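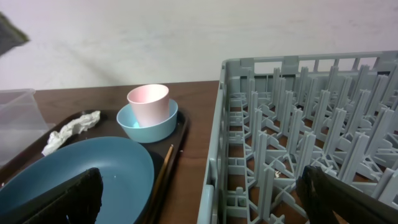 Visit notes: Fodholm robot lab

Handout 3. Read before the lab session in December.

We went to Fodholm to watch an arm work on clearing a meal tray. Ismail Belhaj ran the demonstration and took questions afterward. The task is simple to state: dishes go from the tray to the rack, trash goes in a bin.

Points from the demonstration

The wrist camera sits close to the fingers, so it sees the dish and the fingertips together. It loses sight of the rest of the table as the arm goes down.

A cup resting inside a bowl is a planning problem. Lift the cup first, or take both and separate them over the rack. Belhaj's group lifts the cup first.

A wide, shallow plate is hard to pick up flat. One finger has to get under the rim – the tray gets in the way. A chopstick lying partly under the plate may shift when the plate moves.

Paper napkins change shape when gripped. The group treats them as a separate class.

The rack pegs leave little room for error in angle. Placing took longer than picking in most runs.

Numbers given to us

The training set has 1391 runs. The arm is stopped if a run goes past 80 seconds.

For the lab session

Write down the order in which you would clear the tray, and say where your plan could fail. Keep it to one page. Groups using the Tuvham arm should also read the gripper notes.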